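Card and Packaging Sorting Project: progress report to the Tukport small grants fund
Second report, September

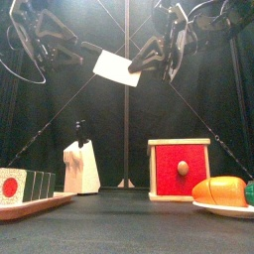
We have had a really good few months, and I'm delighted to say that most of what we promised in the spring is either finished or well under way. The grant paid for the first stage of our card and packaging collection at Konetti, and the biggest job by far was going through the boxes that came to us from the old Plistico print works. We have now sorted and labelled 1,118 pieces, mainly plain blanks, sample cards and folded cartons, and every one has its own sleeve and a line in the catalogue.

Plain white blanks have been the surprise of the project for me. I had expected them to be the dull part! Put two side by side under a decent lamp, though, and you start to see differences in the surface and the cut of the corners, and our school groups love trying to match them up. Horacio Riquelme has written a handling sheet for these sessions (hold at the edges, keep the card flat when you pass it on, never stack more than six) and it has worked so well that we now use it for our own staff too.

Eleven school groups have visited so far, against the six in our plan. The extra visits meant we ran short of sleeves in the summer, so we moved £300 from the printing line to materials, as agreed with you by email. Everything else is within budget.

Two things are behind. The catalogue is still only on our own computer, as the online version needs a better search page, and Bautista Orellana is working on that now. The Đorđević cartons have also not been started. They are larger than the shelves we bought, and we need to decide whether to store them flat or change the shelving. I would lean towards flat storage, which costs less and leaves the long wall free for the sessions.

Before the next report we plan to finish the catalogue page, make a start on the cartons and open the handling sessions to adult groups in the evenings, from half past six. There is already a waiting list for the first one. We would be very happy to see anyone from the fund at a session, and Bautista can send you the times.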